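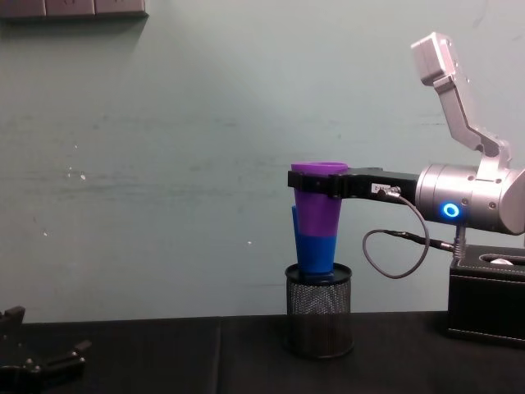 夹爪夹在紫杯杯沿下方,杯子悬在黑色网格笔筒上面。夹爪侧面的线缆向下绕了个大弯,再往右接回去。

图集|桌面机械臂操作规范:写在纸上的和摆在桌上的

Rolldale 去年八月放出了一份桌面协作臂操作守则,16条,排版漂亮,封面上印着“良好实践”四个字。Motton 的几间实验室很快把它贴上了墙,Meesuk 的培训课拿它当讲义,Conness 干脆写进了采购合同的附件。我把它从头到尾读过好几遍,越读越想找写它的人聊聊:你们上一次自己坐在桌子前面调夹爪是什么时候?

这一页照旧是图片配几句话,图少,话多。不喜欢看人抱怨的读者看完图就可以走了。

一、关于线缆

守则第5条写着:“外露线缆应妥善整理,不得妨碍作业。”读上去没人会反对,问题也就在这里。什么叫妥善?线留短了,腕部一转就扯接头;线留长了,弯垂下来,迟早会扫到桌上的东西。图里的线缆在夹爪下面垂成一个宽弧,从笔筒和右边那个黑皮面的箱子之间经过。按第5条,这算合格还是不合格?我拿这个问题问过三个贴着守则的实验室,得到三个答案,其中一个是“看检查的人那天心情”。

我自己的做法很土:断电以后,把臂用手推到任务里会用到的几个极限姿态,逐个看线有没有绷紧,有没有碰到工件。碰到就重走线,绷紧就放长。推完一遍记在本子上。守则里没有这一步,大概嫌它不够像条文。

二、关于指示灯

关节正面有一圈蓝色的小灯亮着。不少人进门看见灯就安心了,觉得机器在“告诉”自己什么。守则第9条要求“操作人员应关注状态指示灯”,却没有要求任何人把灯的含义写下来。不同厂家、不同固件版本,同一种颜色可以是待机,可以是使能,也可以是别的意思。关注了,然后呢?

Motton 那边倒是有个办法值得抄:在工位旁边贴一张巴掌大的卡片,颜色和闪烁方式各占一行,升级固件以后重新核一遍,核过的人写上版本号。卡片丑得很,还沾了咖啡,但它比那张塑封的守则有用得多。

也不要拿灯当停机的依据。伸手之前按急停,或者切到厂家手册里规定的安全停止状态。灯只能当提示看。

三、关于叠放的杯子

紫杯套在蓝杯上,两个颜色一上一下。这种套叠物件在守则里归为“轻质无害工件”,按13号附表,可以免做风险记录。我对“无害”两个字一向有意见。塑料也好,纸也好,套叠的东西有个麻烦:夹住的是外面那个,里面或下面那个跟不跟着走,要看套得有多紧。跟着走到一半掉下来,砸不伤人,可人会下意识伸手去接。我见过的险情,多半都是这么一伸手伸出来的。

所以我的意见是,工件轻不轻放到后面再谈,先问三件事:掉了会往哪儿掉,谁站在那边,他会不会去接。Meesuk 的讲师听完说这太琐碎,放进课里学员会睡着。那就让他们睡,醒了再考。

四、关于“工作区应保持整洁”

第11条,全文就这九个字加一个句号。写这种话不费力气,检查起来也不费力气,拍张桌面照片就算过关。可是一张深色台面上,深色的夹具、深色的笔筒底,从人站着的角度看过去很容易糊成一片。左下角另一只夹爪的黑色指尖和支架,就和台面混在一起。整洁归整洁,看不看得清是另一回事,条文里一个字都没提。

我建议在双臂工位的台面上,用浅色胶带标出两只夹爪各自能到达的范围,重叠的部分换一种颜色。胶带会翘边,会被人抠掉,每隔一阵要重贴。有人嫌难看,说客户来参观不体面。Conness 的验收人员甚至因为胶带扣过分,理由正是第11条。

五、关于另一只手臂

双臂工位最容易被忽略的,是暂时没在干活的那一只。守则通篇用的是单数,“机械臂”三个字后面从来没有跟过“之间”。编写的人多半是拿单臂的稿子改的,改的时候忘了加。于是合规的操作员可以十分合规地盯着正在夹东西的手臂,而把手肘放在另一只的活动范围里。

补救很便宜。开工前口头说一句:哪只动,哪只停,停的那只是断了使能还是只是没收到指令。后两者差别很大,没收到指令的手臂下一秒就可能收到。说出来费不了几秒钟,我不明白为什么它进不了正式条文,而“着装得体”进得去。

六、关于数字

Rolldale 的宣传页说,试点单位在守则推行后“合规率明显提升”。我要来了自查表,总共39个勾选项,填表的和被查的是同一批人。合规率当然会提升,我要是自己给自己打分,也会越来越优秀。表上没有一栏问险情,没有一栏问哪条规定被绕过去了、为什么绕。一份规则如果从来没收到过绕行记录,我宁可相信是大家懒得报。

Motton 后来在表的背面加了一栏空白,标题叫“今天哪条没法照做”。头一周空着,第二周有人写了线缆,再往后写的人就多了,字也越来越难认。这一栏目前不计入合规率。

七、给还打算照着贴墙的人

可以贴,我没有拦着的意思。贴之前请自己动手改几处:

第5条后面补上极限姿态检查,写明由谁做,断电做。
第9条后面补上指示灯对照卡,固件升级后重核。
13号附表里,凡是套叠、堆叠的物件,取消免记录。
第11条改成能看清,检查时站在操作员的位置看。
凡是写“机械臂”的地方,先数一数自己桌上有几只。

改完以后它大概就不能叫 Rolldale 守则了,封面可以撕掉。合同里写死了版本的,跟采购的人谈,谈不下来就把自己的补充页钉在后面,检查的时候两份一起递过去。

读者来信里有人问,是不是该等更正式的标准出来再说。等当然可以等,但机器已经在桌上了。正式标准我也读,读法一样:每一条都问问,照着做的时候手放在哪儿。答不上来的条文先用铅笔圈起来。我手里这份 Rolldale 的,已经圈了大半,新版若有改动,我会在本页后面接着写。

本网站使用 Cookie 以改善浏览体验并统计访问量。继续浏览即表示您同意我们的 Cookie 政策。[接受] [仅必要项] [管理设置]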